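News from the Willia project

Well, May got away from us, but we finally have a result worth putting in the newsletter! If you've followed Willia for a while you'll remember the gripe I kept coming back to: our policy was lovely on open benches and hopeless the minute it had to reach inside anything. Drawers, cupboards, the low shelf at Akby, you name it.

So we changed how we collect the demos. The old way was teleoperation, which is slow and (in my case) hard on the shoulders. Now we just hold the grippers ourselves and do the job, with a head view recorded alongside and marker tags on each gripper to give us its pose. We've got 3,372 demos in the set as of this newsletter, all of them two-handed, and I'd have been flat out getting a tenth of that with the old rig.

The bit I'm most chuffed about is the filtering. Zusent, our training code, now scores every stretch of a demo by how well the tags were tracked, and down-weights the dodgy parts instead of binning the whole recording. Reaching into a cabinet is exactly when a tag is likeliest to turn away from the camera, so our old all-or-nothing rule was chucking out the very thing we wanted the robot to learn. Bit embarrassing, that one. It sat in the code for ages.

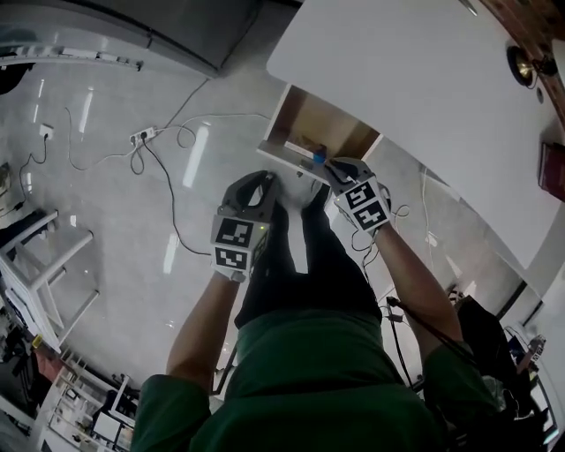
With the new weighting, cabinet pick-ups went from 2 out of 40 tries to well over half, same arm, same objects. Small things near the front edge are the easy wins. Anything pushed to the back is still a mess, and I've got a hunch it's the wrist angle we favour when we're crouched over and tired.

Next up we're taking the grippers over to Rojanasak, where the cupboards are deeper and the handles are a different shape altogether. I'll put the weighting code in the shared folder before then. If you try it on your own recordings, please send me the failures as well as the good runs!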